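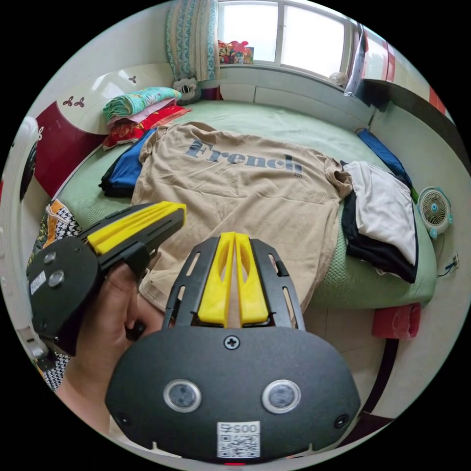
Beige tee, "French" across the chest in gray-blue serif.

Filed under: Workshop Log / Screen Printing / Water-Based Inks

Sep 29, 2024

Serif lettering is where I want to get to, so that's what I've been chasing all through September, and today I think I got properly close. Muted ink on an unbleached or beige cotton ground, thin strokes that stay thin, and a hand soft enough that you forget there's print on the shirt at all. I love this stuff!

Started with the ink. The gray-blue we mixed for the Vurnthorpe tote bags looked perfect in the tub and went green on natural cotton, which Gertraud had predicted (she says the yellow in the cloth always gets a vote). So I began again from the transparent base, blue first, then a little black, then the smallest dab of red on the end of a palette knife. The red is what does it. Without it the swatch looked like pond water next to the fabric, and with it the whole thing goes calm and a bit dusty. Total batch is 491 g including base. It's in the lidded tub on the second shelf, labeled "dusty blue, natural cotton ONLY". Please don't top it up from the Vurnthorpe tub, they look identical wet.

Swatches are clipped to the card by the sink. Look at them near the window and then under the strip light, because they shift more than I'd like. Konrad prefers the one with extra black. I think it goes dead under the strip light, but it's a matter of taste and I've left both on the card.

Screens. Coated two, both from the finer mesh, and let them dry in the cupboard overnight. Exposed the first for 17 minutes with the old lamp and it was too long, all the hairlines had closed up and the crossbar in the capital H of my test alphabet was just gone. Shortened it for the second and oh, what a difference. Every serif had its corner, and even the small line of text under the main word washed out clean. I've penciled the new time on the frame itself, so go by that and ignore the chart on the wall, which was made for the bulb before this one.

Note for Kazimír: the washout sprayer is still too fierce on the fine setting. I held it at arm's length and went in from the back of the screen. Two letters on the first screen lost an edge before I worked that out.

Printing went like this. Test fabric first, old sheeting, flood and one pull, medium pressure. Coverage was patchy at the left side where I lean less (I always lean less on the left, it's been in this book before). Second pull fixed it. On the jersey I went straight to two pulls with no lift between, and the strokes stayed sharp on the first few shirts. After that the small text started to clog. A light mist of water over the mesh and a print onto newsprint brought it back, and from then on I misted between every few shirts and had no more trouble with it.

Placement is the bit I still find hard. A word set wide across the chest wants to sit higher than you think, and when the shirt is flat on the platen it looks as if it's climbing into the collar. Silvan tried one on for me and it was fine, even a touch low. Moved the stop up by one notch and ran the rest there. I want to make a proper template out of card with the collar curve cut into it, so we aren't doing this by eye each time.

Curing: heat press, sheet of parchment on top, same settings as the Irkmont aprons. I let these air dry first, which I skipped last time and regretted. The rub test with a damp white rag came up clean on all but one, and that one went back under the press. Wash test still to do. Eluned is taking three home to put through her machine with towels, which is about as rough as it gets.

Also tried a scrap of the Besson ribbed cotton for fun. Don't bother with small type on it, the letters fall into the ribs. Big block shapes look fantastic though, sort of combed, and I'd love to do a whole poster-style print on that cloth one day.

Still to do:
- reclaim the overexposed screen before the emulsion gets stubborn
- order more transparent base
- cut the collar template
- ask Prarby if they have the beige jersey in a heavier weight
- new squeegee blade, the wide one has a nick and it leaves a line right through the lowercase e

Left the good screen in the rack, washed and dry, tape still on.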